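Choosing a Pressure-Relieving Cushion for Daily Seating

April 5, 2026

The provision of seating cushions is a subject on which I am asked for guidance more often than any other. Over the winter I reviewed the cushions in use at the day centre in Zandelstead, together with my colleague Tiina Mustonen, and the following observations are drawn from that work.

A cushion for a person who sits for long periods must be selected according to skin condition, posture and the manner in which the person moves in and out of the chair. Foam cushions are light and stable, and they suit those who are able to shift their own weight. Air cushions offer a greater degree of pressure relief but require regular checking of the inflation level. Gel cushions fall between the two and are considerably heavier, a point which is often overlooked when a relative is expected to lift them into a car.

The Gurnari foam cushion was in use by the majority of those we saw. It has a contoured base, a removable stretch cover and a depth of 60 mm at the front edge. Three of the covers had been fitted back to front, so that the zip lay beneath the thighs. Staff have since been shown the correct orientation, and a label has been sewn to the rear of each cover.
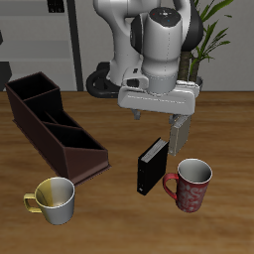

Covers should be laundered separately from bed linen and dried flat. The foam itself must never be immersed. If it has become soiled it should be wiped with a damp cloth, patted dry and left to air overnight before the cover is replaced. Cushions that are no longer in use should be stored flat, with nothing placed on top of them. The base may be inspected at the same time, on any firm surface such as a wooden tabletop like the one shown, by pressing the flat of the hand into the centre. Where the table can be felt through the foam, the cushion has reached the end of its service and should be withdrawn.

Air cushions were issued to a smaller group. Pentti Laitinen, who oversees equipment loans at Sugden, recommends that inflation be checked each morning with the person seated, and that the result be entered on the care record. I would support this. An over-inflated cushion is as unsuitable as an under-inflated one and is frequently less comfortable.

Replacement covers are ordered through Cerkeo, and nearly 50 are held in stock at present. Requests for wider sizes should be made in writing and should state the seat width of the chair, measured between the armrests. The next review of seating will take place in September.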